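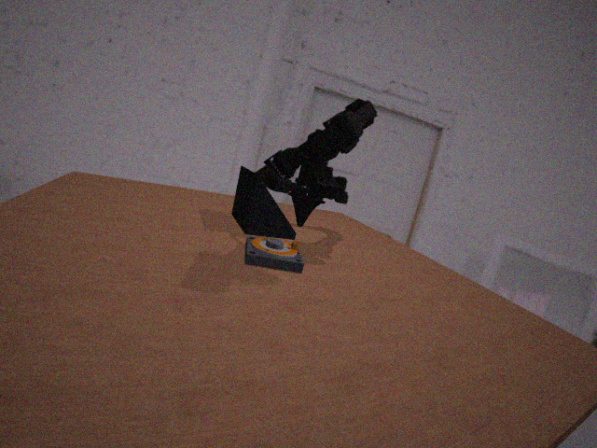 The simulator's arm on its tabletop, gripper up by the door.

I'd been curious about the Haque desktop arm since February, mostly because the full kit costs $2,541 and I am not going to spend that on something I've only seen on a product page. So when Skarkow (the shop that sells them around here) announced an open day at their Wivport showroom, with hands-on time for anyone who signed up, I put my name down the same evening. I was hoping for a go on the hardware. What I got most of was the simulator, which comes with the kit or can be bought by itself for $383, and that's what I'm reviewing, because I ended up liking it more than I expected to!

There were 13 of us in the afternoon group, sharing a row of desktop computers. You get a black arm on a small square gray base, standing on a tan table in a plain room with white walls and a door. That's it for scenery. I've used simulators that drop you into a whole factory with conveyor belts going past, and they're fun for about a minute and then you can't find your own robot. In this one I always knew where my arm was, and the orange ring on top of the base turned out to be handy too. It's the brightest thing on the screen, so when I'd spun the camera around and gotten myself thoroughly lost (this happened a lot) I just looked for the orange.

Speaking of the camera: it's the weakest part of the program. You drag with the right mouse button to orbit, fine, but it also lets the view roll sideways, and once it has rolled there's no quick way to level it again. My table was sloping downhill for a good part of the session. You get used to it, sort of, except that "move left" stops meaning what your eyes think it means. There's a reset under the View menu, but it throws away your zoom as well, and I would really like a key that only straightens the horizon. The woman at the next computer had the same complaint and gave up on orbiting completely.

Moving the arm is much better. Each joint has its own slider, with a box next to it where you can type an angle, and the arm follows right along while you drag. No waiting. I started by waving it around like an idiot, then tried to get the gripper up high and reaching off to the right, then tried to bring it back without folding the thing into itself. It warns you when two parts are going to collide, and the warning is a polite little beep (thank goodness, with all of us in one room). You can save poses and string them together into a sequence, and I had a wave going in no time. It was a bad wave, but I was proud of it.

The looks are pretty basic. The arm is black all over with hardly any shading between one part and the next, so in a folded pose it can be hard to tell which piece is in front of which. I'd love an option to color each joint differently, even if it isn't realistic. The picture is grainy too, and the room is dim. The shadow on the table, on the other hand, is more useful than I would have guessed! When I was lowering the arm I watched the shadow as much as the arm itself, and it gave me a decent feel for how far I still had to go.

We did the beginner exercise from the Prosuvholm course pack, which is included. Part one is poses, part two is sequences, and the handout is written in regular sentences that a regular person can follow. One page calls a slider by a name it doesn't have on screen, and that cost me a few minutes of hunting. Otherwise no trouble.

As for the real arm, we each got 2 minutes with it at the end, and that isn't enough for me to say much. It was quieter than I expected. The sliders are the same ones, so I knew what I was doing, and that probably says something good about the simulator. I can't tell you how it holds up over months or how heavy a thing it can lift.

Would I buy it? The simulator, yes, and I've already ordered it. Skarkow takes the price off the kit if you upgrade within a year, so ask about that at the counter, because it wasn't on the flyer. The arm itself I'm still thinking over. I'd want a longer session first, and the showroom says they'll run another open day once they have a second arm set up.

Four stars from me. It loses one for the camera.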